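Teaching by hand and by remote, notes for week 6

Typed up fast after the session, sorry for the state of it. Slides go up later. If something contradicts what Gayan said in lab, go with Gayan.

Where we left off

Last week = writing the motion yourself, point by point. Fine for a pallet. Miserable for anything with clips, sockets, cables, soft stuff. This week = show the robot, record it, let it copy. Two ways to show:

1. Kinesthetic teaching. You hold the arm and push it through the task. Motors go slack, or nearly (gravity compensation mode), joints get logged as you go.

2. Teleoperation. You don't touch the arm. You drive it from somewhere else with a second arm, a handheld controller, a glove, a 3D mouse. Robot logs its own joints and its cameras.

Both give you the same kind of thing at the end: a list of states over time, plus whatever the sensors saw. One run through the task = one demonstration. People also say episode. Same thing for this course.

Kinesthetic, good and bad

Good: no extra hardware. You feel contact through the arm. Beginners get a usable demo on the first afternoon, most of them anyway.

Bad: your hands and sleeves are in the camera view. If the policy learns from pictures, it learns from pictures with your arm in them, and then at run time there's no arm. Common fix is to record the motion by hand, then replay it with you out of the way and keep the images from the replay. Works if nothing slipped. If the object started a bit to the left on the replay, throw it out.

Also bad: force readings. The wrist sensor sees the part pushing on the tool, but depending where you grab, it sees you pushing too. Grab ABOVE the sensor, on the link side. Never hold the gripper itself. Half of last year's force logs were useless over this.

And you can't comfortably do two arms at once. Try it and see.

Teleop, good and bad

Good: clean images. Operator can sit down. Two arms is no problem. What gets recorded is what the robot really did, so no replay step.

Bad: you lose the feel. With the Daster leader arm there's no force coming back to your hand at all, so you're judging contact by eye. People push too hard, then get scared and hover. Both show up in the data. Hovering is worse than you'd think, the policy learns to stop and wait in midair and sometimes never leaves.

Delay matters too. Small delay, you don't notice. Bigger delay and you start making move-and-wait motions, little jerks, and that goes in the log as if it were part of the task.

Log BOTH the command (where leader arm said to go) and the measured position (where the follower got to). In contact these two are different, and the gap between them is a rough stand-in for how hard you were pressing. If you only save measured position, that's gone. Please do not skip this, it's in the Khondokar config file under actions, set it to both.

What makes a good demo

- Same strategy every time. If you come in from the left in one and from the right in the next, a simple policy averages them and goes straight down the middle into the part.
- Vary the start, not the method. Move the board a little, turn it a little, start the arm from differnt places.
- Steady speed. Slow down near contact, but keep moving.
- Include a few recoveries. Miss a bit on purpose, back off, correct. Otherwise it has no idea what to do the first time it drifts.
- Trim dead time at both ends. Dead time in the middle, mark the episode and redo it.
- One operator per dataset if you can. If two, write down who did which.

How many? Depends. Hema's group at Larnetti got a peg task going off 9 hand-guided demos with the peg always starting in the same fixture. Their version with free placement took more than 600 and was still fussy. For your project, collect 8, train, look at where it fails, collect there.

Camera placement

One fixed camera looking at the whole table, one on the wrist. Fixed one gets you to the neighborhood. Wrist one does the last bit. For board work the wrist view matters a lot, the parts are small and the tool hides them from everywhere else.

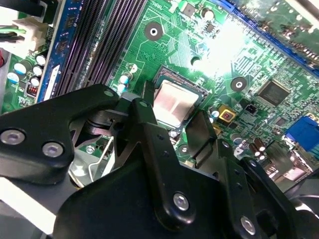 Glare is the other one. Boards, heat spreaders, anything flat and metal throws light straight back at a wrist camera, and the bright patch moves when the wrist moves. Use a diffuser on the lamp. Lock exposure before the first episode and leave it. Auto exposure will change brightness halfway through a reach and you won't notice until training.

Also check what the fingers block. On a CPU socket you want to see the edges of the chip as well as the fingertips all the way in. If a finger covers the edge you're lining up to, tilt the mount or switch to the slim Grutel tips, and then start the dataset over. Don't mix mounts in one dataset.

Force limit: set it before you teleop over a real board, not after. Sockets bend.

For next time

Read the chapter on behavior cloning, skip the proofs. Bring your 8 demos, trimmed. Be ready to play back your worst one and say what went wrong in it.

Comments (3)

pdk_lab2: is the replay trick ok for the project or do we have to teleop? my group only has the one arm

G. Pramanik: Replay is fine. Say so in the writeup and keep the original hand-guided log too.

marisol: config key is "action" on my version not "actions", took me an hour. maybe fix in the notes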